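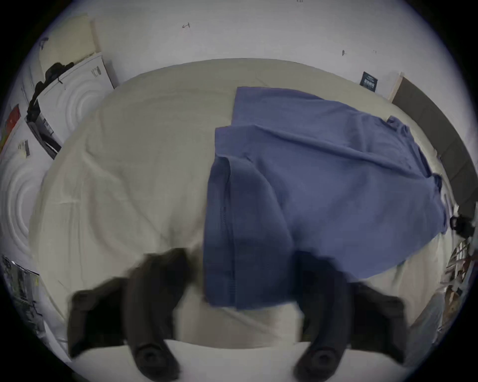
Incidencias › Libros electrónicos

Ticket 2000 – Novela «Korau», tomo 3
Abierto por: Jeanine Cuypers
Asignado a: Cirilo Pacheco
Estado: en curso

Síntoma: el EPUB salta del capítulo 8 al 10. El índice enlaza bien; falla el avance de página.

30 mar 2019 – Reproducido en el lector Drollen. En Skovlow no ocurre.
Causa: el capítulo 9 no figura en el spine del OPF.
Acción: añadido el itemref y regenerado el archivo. Validación sin errores.
Pendiente: que Kerstin Kvam confirme la descarga desde la tienda.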